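Woodfinish-list: archive
Subject: Re: oval table, raised rim, oil or varnish?
Date: 13/09/2019

Hello all,

I read the question below over breakfast and had to put my toast down, as I've just spent most of the winter on exactly this. Quoting it for those who joined recently:

> I've picked up an oval dining table with a lip running right round the
> edge. The old lacquer has gone yellow and it's flaking near one end.
> I'd like to strip it and use an oil, but my neighbour reckons oil is
> hopeless on a table that gets used every day and I should go straight
> to varnish. Also, how on earth do you sand into the inside curve of
> the rim without gouging it? I've got a random orbital and a lot of
> patience but not much else.

First up, your neighbour isn't wrong about the oils of twenty years back, but a good hardwax oil on a well-prepared top is a lovely thing to live with. We eat, sew, do tax and repot seedlings at ours. The big advantage is repair. If a varnished top gets a bad scratch you're often up for the whole surface, and with an oiled one you can rub back a patch the size of a saucer, feather it out, and have it blended by the next evening. I can't tell you how freeing that is with kids in the house!

Now, colour. People get very nervous about this and I did too. I made up test boards with Amitz natural, Amitz light amber and the Jatoi matt (which I'd bought for the floor and had half a tin left). The amber was gorgeous on the board and far too orange once I pictured a whole table of it. The Jatoi went on beautifully but left the timber looking a bit chalky to my eye. Natural won. If you're after a honey brown with the grain left to do the talking, this is the sort of colour I'd aim for: 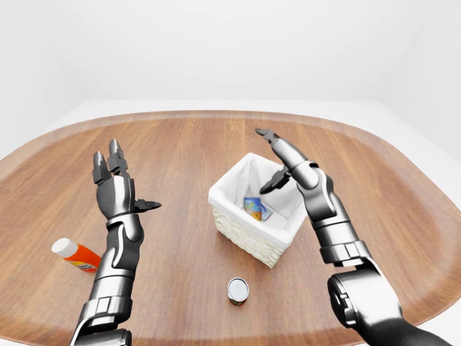
Honey-brown top, fine straight grain, lighter band along the far rim.

On stripping: please, please test a spot for old wax before you do anything else. A rag with a bit of mineral turps will tell you. I skipped this on a sideboard in May and clogged 16 discs before the penny dropped. Wash the wax off first, let the piece sit overnight, then scrape. A sharp card scraper takes flaking lacquer off faster than you'd believe, and you aren't breathing it in (wear a mask anyway). I went 80, 120, 180 and stopped there. Going finer burnishes the surface and the oil can't get in.

The rim is the fun part. Keep the orbital well away from it. It will climb the curve, chatter, and leave you a row of little moons that only show up once the oil goes on. What I did was cut a block from an offcut of pool noodle, wrap the paper around that, and work along the curve by hand in long strokes. Where the rim turns at the ends you're going to be crossing the grain for a bit whatever you do, so drop back the pressure and finish with a few light passes the right way. A gooseneck scraper is brilliant for the inside corner too. Mine is a Cellora, bought second-hand, and it has paid for itself many times over.

Streaky timber needs a bit more thought. Bands of light and dark running through the top will get more contrast under oil, and you'll want to be sure you like that before you commit. Wipe the bare wood with turps and look at it while it's still damp — that's very close to the finished colour. 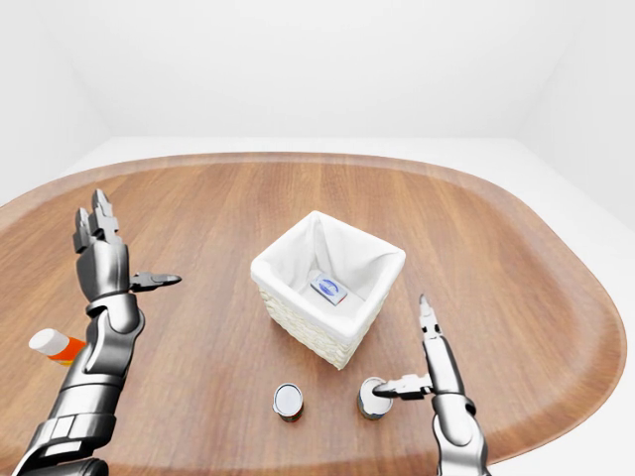
Lighter and darker streaks in a medium-brown top, with a white wicker basket on it.

Application: thin coats! I know everybody says it, and I still put the first one on too heavy and had a tacky patch for 9 days. A white pad, a tablespoon of oil at a time, work it in, wait fifteen minutes, and buff off everything that will come off. Oil loves to pool where the top meets the rim, so go round that join with a clean rag and then go round it again with another one. Two coats did the top and I gave the rim three. Lay the used rags out flat outdoors to dry, never scrunched up in a bin. They can catch fire by themselves and it does happen.
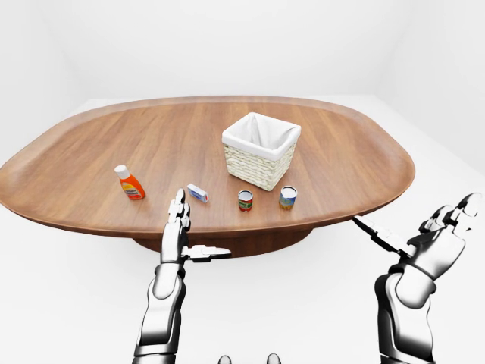 Day-to-day care is where oiled tables get their bad name, and I think it's mostly down to what people clean them with. Skip the spray cleaners. Warm water, a drop of plain soap, a wrung-out cloth, dry it straight after. Mop up red wine and beetroot quickly and you'll be right. For the first few weeks, while the oil cures, keep heavy things off it, and after that be a bit choosy about what lives there permanently. Unglazed pots are the worst offenders, and bare cane or wicker can leave fine scratches if it gets dragged about. A basket like the off-white one on the oval table there has its fabric liner folded over the top rim, which does nothing for the underside, so I'd stick a bit of felt at each corner and lift it when you want it moved. Felt costs next to nothing and I've become a complete bore about it.

Someone asked last year about the Beradance refresher, the one in the squeeze bottle. I've used it twice now and I'm very happy with it. Do the whole top in one go, though, or you'll get a shiny edge where you stopped.

One question back to the original poster: what's the base like? If it's a pedestal, check that it's snug before you start, and take the top off if you can. Sanding the underside of a rim while lying on a concrete floor is an experience I would happily have missed.

Do let us know how the turps test goes. I'm happy to post my leftover test boards if you'd like to see the colours on real timber.

Cheers from a very dusty shed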